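Cahier d'atelier, cellule de manipulation – 10 juillet 2025
Relecture des règles de bonne pratique, version proposée par Hostumcombe

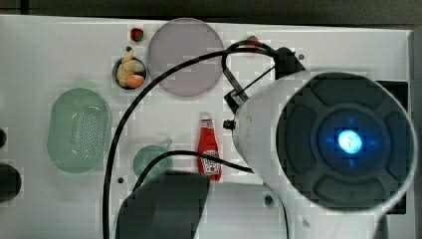 1. Ce que je cherche à vérifier

Raili Juntunen m'a transmis le document de Hostumcombe en me demandant un avis « constructif ». Dix-huit règles pour le travail sur table avec de la vaisselle et des objets de cuisine. Je les ai reprises au poste, les objets sous les yeux : panier ovale, bol vert, gobelet avec ses aliments, disque translucide, bouteille de ketchup. Lire ça au bureau ne m'avait rien appris.

Remarque générale avant le détail : la moitié du texte décrit un état souhaité sans dire comment on le constate. « Espace de travail maîtrisé », par exemple. Maîtrisé par qui, mesuré comment ? Je ne signe pas une case pareille.

2. Câbles (règle 4)

Le texte dit : « les câbles ne doivent pas gêner le mouvement ». Deux câbles noirs traversent chez nous la zone de travail. Le grand fait un arc qui passe à gauche du ketchup et revient vers la pince, l'autre coupe plus bas, par-dessus le bol vert. Est-ce que ça gêne ? Avec la règle telle qu'elle est écrite, chacun répondra ce qui l'arrange.

Je propose : aucun câble au-dessus d'un objet à saisir, pince en position de départ. C'est bête, ça se contrôle d'un coup d'œil. Et dans ce cas nous ne sommes pas conformes, autant l'écrire. À voir avec Bouzid pour un guidage par l'arrière, leur gaine annelée est moche mais elle tient.

Le document demande aussi 200 mm de dégagement autour de la pince. Je n'ai trouvé ni l'origine du chiffre ni le point à partir duquel on mesure. Du carter ? Du bout des doigts ? Ouverts ou fermés ? Tant que ce n'est pas précisé, la valeur ne sert à rien.

3. Voyant (règle 7)

« L'opérateur s'assure que le voyant est allumé avant d'intervenir. » Le nôtre brille bleu au centre de la face noire, on ne peut pas le rater. Seulement la règle ne dit pas ce que bleu autorise. J'ai posé la question à deux collègues : l'un met les mains sur la table, l'autre non. Voilà le genre de règle qui rassure et qui ne protège pas.

À remplacer par : arrêt enclenché au pupitre, puis les mains. La couleur du voyant n'est pas une consigne de sécurité. Je le souligne deux fois dans la copie papier.

4. Objets translucides (règle 11)

La seule qui me paraisse écrite par quelqu'un qui a déjà travaillé à une table. Elle demande de déclarer à part les objets translucides, et d'éviter de les poser sur fond clair pour les essais de référence. Le disque, le panier et le bol sont tous trois concernés et la table est blanche. Donc série de référence à refaire sur un tapis mat, ou alors on assume et on note la condition dans le fichier. Ma préférence va à la seconde solution : dans une vraie cuisine le plan de travail sera ce qu'il sera.

5. Propreté et aliments (règle 13)

« Nettoyer régulièrement. » Non. Le carter blanc porte des traces et des éraflures en haut à gauche, et je suis incapable de dire, en appliquant la règle, si c'est acceptable. Il faut séparer les deux : une trace se nettoie, une éraflure se consigne avec la date. Brencombe tient un relevé comme ça pour ses outils, une ligne par défaut constaté, je leur demande le modèle.

Pour les petits objets rouges posés sur la table hors des récipients : la règle ne prévoit rien. Liste des objets au départ, même liste à la fin, tout ce qui roule compris.

6. Cadence de contrôle (règle 15)

Contrôle visuel des doigts toutes les 200 prises. Chez Skurkwood ils sont à 35, mais avec d'autres doigts et des pièces plus lourdes, la comparaison ne vaut pas grand-chose. Je garde 200 à titre provisoire, révision en août quand on aura nos propres relevés d'usure. Aucune donnée jointe au document pour justifier le chiffre, j'ai réclamé.

7. Suites

– règles 4, 7 et 13 : refus en l'état, texte de remplacement envoyé à Raili
– règle 11 : acceptée, ajouter un champ « fond » au fichier d'essai
– règle 15 : acceptée provisoirement
– les autres : pas encore relues au poste, donc pas d'avis. Raili voudrait une réponse globale, elle attendra.

Question ouverte : qui a le droit de déroger, et où est-ce qu'on l'écrit ? Le document n'en parle pas.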